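Slide 4. Where the small things live. Speak slowly here.

Good afternoon again. We come now to chopsticks, which take more of our time than the plates do. In the Hallcombe survey we had 85 homes, and in most of them the long pieces were lying in a drawer, mixed with string and old batteries. 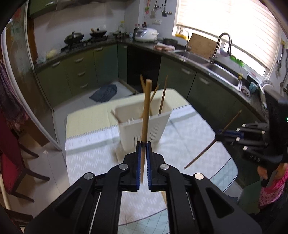
My advice is always to store them upright. A stick that stands can dry, and the hand finds it quickly. Look for a holder with openings low down, like the slotted white one on this table, so that the air can pass — a closed jar keeps the water at the bottom. Wash it every 9 days, also inside.

Pause, then the next slide. Forks may share the same container if it is wide enough. Put the tines down and let the handle stand up.
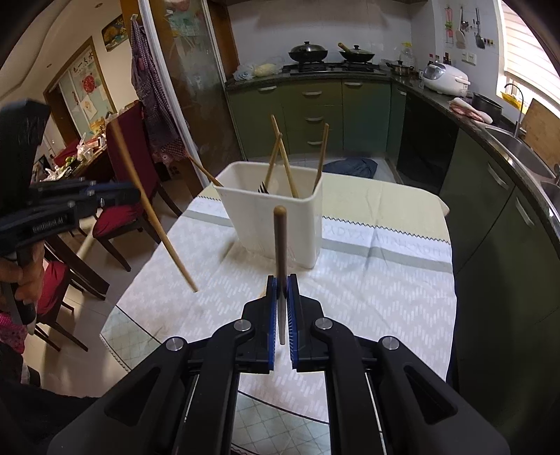 Zuleica Vieira wrote to me after the Skamham talk that she does not agree, and that in her kitchen the forks went back to the drawer after one month, for they scratched the wood. I think she has a point. Ask the room how they do it, then go to slide 6.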